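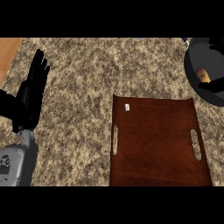 6.3 Recovering from a stalled transfer

This section applies to two-arm Saltano units fitted with five-digit hands and running the Hustent task controller, both on the physical stand and in the simulator. It covers the fault in which one arm stops during a transfer between a bowl and a tray while the other arm stays under power. The controller reports this condition as fault 241, "Transfer stalled, partner arm waiting."

A stalled transfer is not an emergency stop. Both arms remain energized and either arm may resume motion when the missing signal arrives. Operators shall treat the work area as live until step 4 of the procedure below has been completed.

6.3.1 How to recognize the fault

The waiting arm holds its hand raised to one side, fingers extended, and does not respond to new task commands. The active arm remains over or near the bowl. The tray may hold an object from an earlier transfer, and the bowl may still hold the object that was to be moved next. The amber lamp on the operator panel flashes. In the simulator, the lamp is replaced by a text notice in the status window.

If both arms have gone slack, or if the lamp is red, do not use this procedure. Go to section 6.5, Loss of drive power.

6.3.2 Before you begin

You will need the operator key, the printed task sheet for the current run, and access to the event log. On a physical stand, a second trained person must be present at the panel for the whole procedure.

CAUTION: Do not reach into the bowl while the active hand is over it. The finger drives can close with enough force to injure a hand. An object that looks free may be in contact with a finger on the side you cannot see.

CAUTION: Do not lift or slide the tray by its handle openings before the arms are parked. The controller keeps the last known tray position and will move to it on restart.

6.3.3 Procedure

1. Press HOLD on the operator panel. Confirm that the status line changes from WAITING to HELD for both arms. If only one arm changes, press the emergency stop and call the service desk.

2. Turn the operator key to SERVICE and remove it. The person who will enter the work area keeps the key.

3. Open the event log and save a copy. Record the fault number, the task step and the last grip value for each hand. The log holds 400 entries and the oldest are overwritten on restart.

4. Select PARK, waiting arm first. When it has reached its rest position, park the other arm. Parking speed is limited, and the active arm will rise straight up before it moves sideways. Confirm that both arms read PARKED.

5. Check the bowl and the tray against the task sheet. Note any object that is out of place. Small flat objects are easily missed by the scene check and should be compared with the sheet by eye.

6. On a physical stand, return each object to its starting position. In the simulator, choose Restore Objects from the Scene menu. Do not restore the arms at the same time - this clears the grip values needed for the fault report.

7. Run Scene Check. If the bowl or tray is reported as partly out of view, adjust the view until the full rim of the bowl and all edges of the tray are inside the check area. Run the check again.

8. Insert the key, turn it to RUN and start the task at reduced speed. Watch one full transfer before returning to normal speed.

Note: On patterned or flecked floor coverings, the scene check may report small objects that do not exist. Open the Floor page, select Textured, and repeat step 7. Do not dismiss the reports one at a time.

6.3.4 If the fault returns

A single stalled transfer does not need to be reported. If fault 241 appears a second time in the same run, stop the task and look at the grip values saved in step 3.

Grip value below 4 on the active hand: the fingers did not meet the object. Repeat the hand calibration in section 4.2. Rounded objects lying against the bowl wall are the usual cause, and the approach angle may need to be changed in the task file.

Grip value of 4 or higher: the fingers met the object but the ready signal was not sent to the waiting arm. Check the Pilletti link cable at both ends. In the simulator, restart the link service and reload the scene.

No grip value recorded: the log was overwritten or the hand was not registered at start-up. Run the start-up sequence again in full.

After three faults in one run, take the unit out of use and attach the service tag. The unit may be released only by the site safety lead or by Janka Ďurica at the Ševčík service desk. Send the saved log with the request, along with the task file and the version number shown on the About page.

Related sections: 4.2 Hand calibration; 6.5 Loss of drive power; 7 Service tags and release.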